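CLESTUS NEIGHBORHOOD ASSOCIATION
Minutes, August meeting
Library basement room, 7:05 pm start (door was locked, sorry to those who stood outside)

Chair: Quentin Pruvost
Notes: R.T.
Present: see sign-in sheet. Regrets from Mrs. L. and both of the Orchard Ln families.

1. Last month's minutes
Approved with one fix. Item on the stop sign at Mill and Fourth should say "requested" and not "approved." The county hasn't answered yet. D. moved, K. seconded.

2. Helline bus, Route change
Bulk of the meeting, went over time.

Quentin summarized the letter from Helline. Evening buses would skip Clestus after 7 pm and stay on the highway. Daytime stays as is. Sunday service "under review," no detail on what that means. Letter was addressed to "Clestus Business Park" again, which doesn't exist.

K. asked when it takes effect. Letter says fall schedule. Quentin called, was told fall schedule is not printed yet so there is still room to comment. Comments have to be in writing. Phone calls don't count, he asked two different ways.

Petition is at 1189 names, paper and online together. A few sheets still out: the laundromat, the pharmacy counter, and the one at Abdel Hamid bakery, which got coffee on it and is being recopied. Names on the coffee sheet are readable, R.T. to type them in.

Discussion, in no order:
— Night shift people at the hospital are hit worst. J. works there, says at least her whole floor rides the late bus home or gets picked up by somebody's kid.
— Walk from the highway stop to the first houses is more than 18 minutes if you're quick. No sidewalk past the feed store. No lights either until the church.
— M. says ridership really is low at night, he drives behind the bus and sees it. Not for the cut but thinks we should be straight about it in the letter or they'll just throw it back at us.
— P. suggests asking for a smaller bus or a call-ahead stop. Helline does call-ahead on the lake side already.
— Somebody (missed who) asked if school kids in late activities could be counted in. The coach can probably give a number. J. to ask.
— Long back and forth about whether to go to the paper first or wait for the answer. Show of hands, wait.

Agreed: letter goes out with the petition attached. Ask for call-ahead stop after 7 as the fallback, keep full evening service as first ask. Quentin drafts, M. and J. read it over. Send by the end of next week.

Also agreed to invite somebody from Helline to the next meeting. Low hopes. K. will call anyway.

3. Bekska Creek
Culvert under Depot Rd is plugged again. Water was over the road after both storms this month. D. has photos on his phone and passed it around.

County road crew came out, looked, left. D. talked to the driver, who said they need a work order from the drainage office, and the drainage office told D. they need a request from the road crew. Quentin will write to both on the same page so they both see it.

Question if we can clear the upstream side ourselves like in past years. P. says yes for branches and trash, no for anything dug out of the bank. Needs a permit. Agreed to do branches and trash only, Sunday morning, 9 am, meet at the gravel pull-off. Bring boots, gloves, a rake with a long handle if you have it. No kids in the water. Chest waders: D. has 2 pair, first come.

Poison ivy is bad on the left side going down. Go down by the guardrail.

Mrs. V. raised the smell by the footbridge again. Not the creek, she thinks it's the grease bin behind the old diner. K. to talk to the new owners before anyone calls the health dept. Mrs. V. not satisfied with this, asked for it to be in the minutes. It's in the minutes.

Also the mosquito thing. County sprays on request only. M. against spraying, he keeps bees. Tabled until someone finds out what they spray and what time of day.

4. Money
756 dollars in the account after the printer was paid. Outstanding: room deposit from the spring (library says it's coming), and the banner, which we've not been billed for. R.T. has asked for the bill. Twice.

P. moved to spend part of it on stamps and copies for the bus letter. Seconded, passed. K. asked if we could also buy a folding table so we stop borrowing the church's. Not tonight, get a price.

Dues: envelope went around. If you paid by check please write Clestus N.A. on it, the bank sent one back made out to "Neighborhood."

5. Street fair
Short on time so kept quick.

Street closed from the pharmacy to the post office, same as last time. Fire dept wants the lane on the north side kept open this year, so booths all go on the south side. Means the pony ride doesn't fit. General groans. P. will ask the church about the lawn.

Abdel Hamid bakery is in again for bread and the little sesame rings. They want to be near an outlet. So does the coffee cart. So does the band. One outlet works on that side. J. asked about running a cord from the barber shop, barber is fine with it if it's taped down.

Band: same band. They'd like to be paid in more than lunch this time. Fair enough. Amount to be worked out before next meeting, Quentin to speak to the drummer.

Raffle prizes needed. So far have a haircut, a gift basket, a cord of firewood (you haul), and a quilt if it gets finished. Please ask where you shop.

Pie contest rules. Last year's argument about store-bought crust came back up. Ten minutes on this. Outcome: crust has to be homemade to win, store-bought can still enter and be eaten. M. abstained as he has a pie in.

Restrooms — the library will stay open until 4. After that it's portables or nothing. K. getting a quote.

Trash cans: county lends them, but you have to pick up and bring back clean. Need a truck. D.'s truck is in the shop. Anyone?

6. Speeding on Mill
Radar sign was up for a week and is gone again. Sheriff's office will send the numbers when they have them. Feeling in the room is that folks slowed down for the sign and sped right back up. J. would like paint on the road instead. Quentin says paint is the county and the county is slow, see item 1.

The hedge at Mill and Fourth still blocks the view for anyone turning left. The owner is willing to have it cut, just can't do it himself. P. and his son will trim it this week, weather permiting.

7. Open floor
— Lost cat, gray, answers to Biscuit sometimes. Flyer by the door.
— Library hours change in the fall, closing earlier on weeknights. This room may not be free at 7. Look at 6:30 or look for somewhere else. Firehouse? The firehouse has steps, no good for Mrs. L. Grange hall has a ramp but no heat. Leave it for next month.
— M. has too many zucchini. Box by the coffee, take some home, he means it.
— K. wants a phone tree redone. Half of the numbers are old. Sheet going around, print clearly please.
— New folks on Depot Rd introduced themselves. Welcome. They asked what day recycling is and got several different answers. It's every other week and the calendar is on the county's site, R.T. will print a few.
— Mrs. V. asked who took the coffee urn lid. Still missing. If it's in your kitchen please bring it back, no questions.

8. Things to do, by person
Quentin: Helline letter, drainage and road crew letter, drummer.
K.: call Helline about coming, grease bin, restroom quote, price on a table.
J.: coach numbers, barber shop cord, read the letter.
M.: read the letter, find out about the spray.
D.: waders, truck status.
P.: church lawn, hedge.
R.T.: type the coffee sheet, recycling calendars, banner bill, these minutes.

Next meeting: same room if we can get it, 7 pm, watch the board outside the library for changes. Bus first on the agenda and then the fair, the rest if there's time. Please be on time so we can be out before they lock up.

Adjourned 8:50 pm. Chairs stacked by those who stayed, thank you.

Corrections to R.T. before the next meeting, by note in the box or just grab me at the post office. I know some seconds are missing, I was writing fast and people were talking over each other in item 5.

Photos
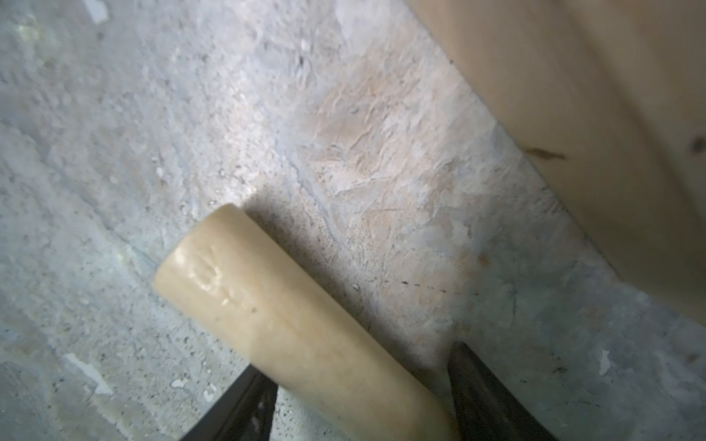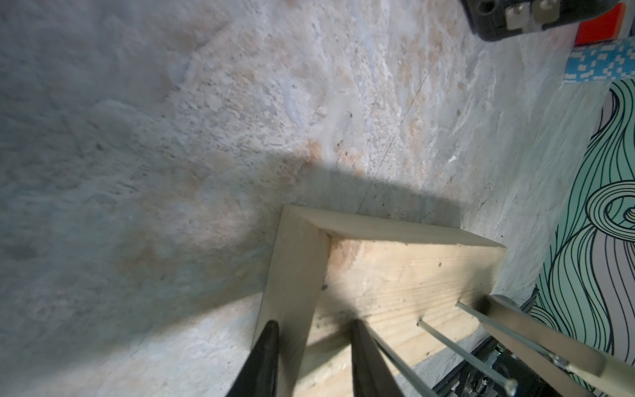
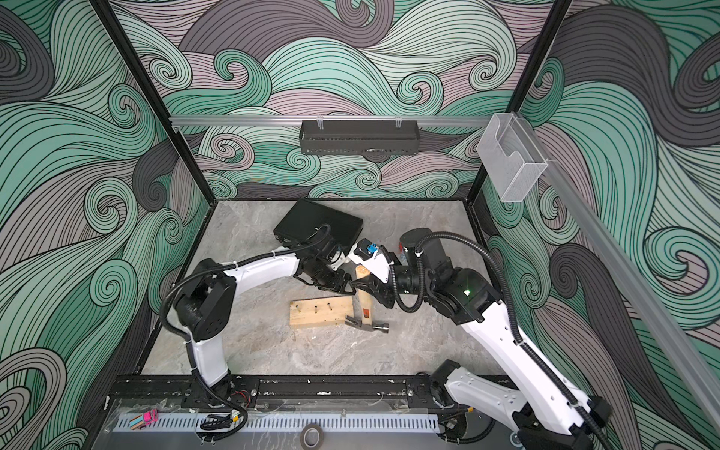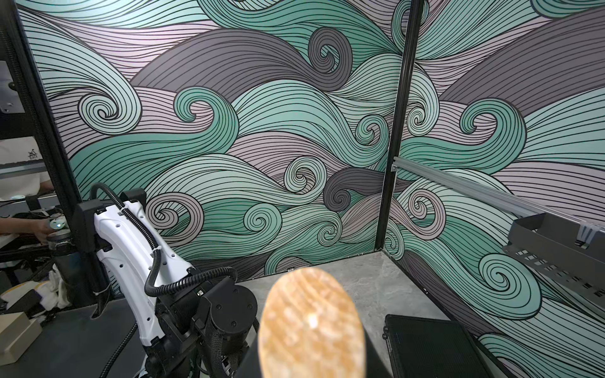

First two: dowel, and pine boards at the corner joint, both on concrete. Last two: walls with the wave pattern.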